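Two weeks with the Gavska two-arm kit

So the Gavska kit finally showed up in January, and I've had it clamped to my desk ever since. A bunch of you asked if it's worth the money, so let me just get into it.

I bought mine through Tirnden, who were having a sale that knocked 300 dollars off the pair. Shipping was fast. The manual was a different story! It's 92 pages long and the part about calibrating the wrists is way in the back, after the warranty stuff, so guess who put both arms together before reading it. I had to take one wrist off again and redo it. Read the back first.

Once everything was bolted up, though, I was kind of giddy. The arms are quieter than my old Macedo (which sounded like a coffee grinder), and they hold their position nicely when you stop them halfway through a move. Setup software was fine. It crashed on me 2 times, both times while I was naming the arms, so now they're just called left and right.

My big complaint is the cables. They hang in loops down the outside of each arm, and I'm forever checking that nothing's going to snag on a wide swing. Gavska sells a sleeve set for this, but come on, put it in the box. I also wish the stock fingers were a bit grippier. Soft stuff is fine, but anything thin and shiny takes patience.

For practice I've been doing tidy-up jobs with a clear plastic bin, the kind you'd keep craft supplies in. Pliers, an alligator clip, a bundle of colored wires with white tape around the middle. Clear plastic is sneaky, by the way. If you're planning to add the Matunia vision add-on, try it on a solid-colored bin first and save yourself an evening of muttering.

Would I buy it again? Yep, at the sale price. At full price I'd think hard about it, and I'd want those sleeves thrown in. Next up I'm going to try handing the pliers from one arm to the other, so wish me luck. 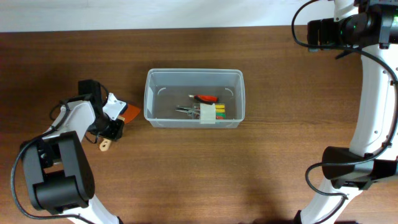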